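**1/**
Our office has gone "fully digital" for meeting notes. We were told on Thursday, in a meeting, by a man reading from a sheet of paper. I have now had a proper go at the thing they bought and I have some doubts. Thread, sorry.

**2/**
The product is called Nuvow. It listens to your meeting, writes it up, pulls out the "actions" and emails everybody. There's a free tier, which we're not on, and a business tier, which we are. 13 pounds a seat a month. We've got 20 seats and I can think of four people who have ever written an action down in their lives.

**3/**
The pitch was that it gives each of us back five hours a week. I asked where the five hours came from. It came from the Nuvow website. I asked where the website got it. There's a footnote, and the footnote goes to a survey of people who already pay for Nuvow.

**4/**
I don't spend five hours a week writing up meetings. I doubt anyone on my floor does. If you told me you did I'd want to see your handwriting.

**5/**
Anyway, first meeting. Forty minutes on whether to move the Brendus account to quarterly billing. Brendus are a client, they make shelving, they've been with us for ages and they'd like fewer invoices. Fair enough. Not a hard one.

**6/**
Nuvow's summary of this: "The team aligned on a billing journey for Brenda's." No we didn't, and there's no Brenda. There were two open questions at the end and it had closed both of them on our behalf.

**7/**
It also gave me an action. "Jad to explore shelving." Hello, Jad Rawashdeh here, purchase ledger, exploring shelving.

**8/**
I know what people will say, because my brother-in-law already said it: you can edit the summary. Yes. I can sit there afterwards with the transcript open, checking what it wrote against what I remember, and fix it. I used to have a word for that and the word was minutes.

**9/**
And you do have to check. The old way, if Marketing's notes were rubbish you could see they were rubbish, they had a coffee ring on them and stopped halfway down. These come out in lovely even paragraphs with bold bits. Wrong looks exactly as good as right. I think that's my main problem with it, to be fair, more than the money.

**10/**
Second meeting was with the freight people, Tramo, on a call. Nuvow had one of their drivers down as "Speaker 4 (uncertain)". He spoke once and he sounded very certain to me.

**11/**
Asked the vendor's chat help how accurate it's supposed to be. It said accuracy was "industry leading". I asked for a number. It sent me a link to a page called Accuracy with no number on it. I asked again and it offered me a webinar.

**12/**
Things it did do well, so I'm not accused of anything:

- Got the date and start time right
- Got the attendance list right, bar one
- Searching old transcripts is handy. I typed "deposit" and found the bit I wanted in seconds
- Decent for anyone who was off sick, provided they treat it as gossip

**13/**
Several replies asking about privacy. We had one paragraph on that. It says recordings are kept "for as long as necessary". Necessary to whom? For what? I've emailed. I'll let you know if I get a reply or just another webinar.

**14/**
One thing I have noticed, and I'd be curious if others find this: people talk differently when it's on. More full sentences, fewer jokes. A woman in our team who usually says "that'll never work" now says "I'd like to flag a concern". I preferred the first one. It was quicker and she was generally right.

**15/**
Also the silences have gone. You'd get that bit where somebody stood at the board with a pen and the rest of us looked at it and someone finally said hang on, that column's wrong. I'm not being sentimental, that's how we caught the Zürcher thing last December. Duplicate supplier, one with the dots and one without, 143 invoices split across the pair of them. No transcript would have helped. Nobody had said anything out loud for a good minute.

**16/**
Which brings me to the plan for the boards. Facilities want to take them off the walls in two of the meeting rooms, as they're "no longer part of the workflow". Replacement is a screen. The screen has its own login. I'll leave you to guess who has the password (on annual leave).

**17/**
For comparison, the outgoing system. No login, no seats, and it's red, so you can find it.
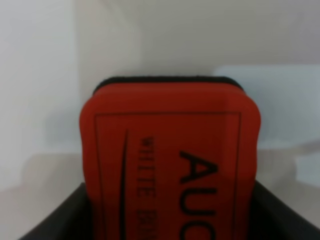
## Right, a few answers

**18/**
"What would change your mind?" Good question. I'd want someone to take five of our own meetings, have a person write them up and have Nuvow write them up, and get a third person who was in the room to mark both. It'd take an afternoon. I've suggested it. The response was that it would be "a bit of a time sink", from the same people who think I've got five spare hours a week now.

**19/**
"You're just scared of change." I changed to the new expenses system and I changed to the one after that when the first one was scrapped. I'm very experienced in change. I'd like some of it to be tested beforehand.

**20/**
"Ours is brilliant." Could well be! Genuinely asking, though: has anyone checked a summary against the recording, start to finish, once? If you have, tell me what you found, good or bad. So far I've had eleven people say it's brilliant and one who's checked, and she's gone back to a notebook.

**21/**
Several of you work somewhere with lots of people who can't easily take notes, or who are hard of hearing, and say live captions have been a real help. I believe that completely and it's a far better argument than anything in our slides. If they'd bought it for that I'd have kept quiet. It wasn't mentioned.

**22/**
Contract is a year, by the way, paid up front. I process the invoices so I did see that one go past. Renewal is automatic unless we cancel in writing, and I've put a reminder in my calendar and on the board in the small room while there's still a board to put it on.

**23/**
Muting this for the evening. If you work for Nuvow and want to send me the number, my messages are open. Just the number please.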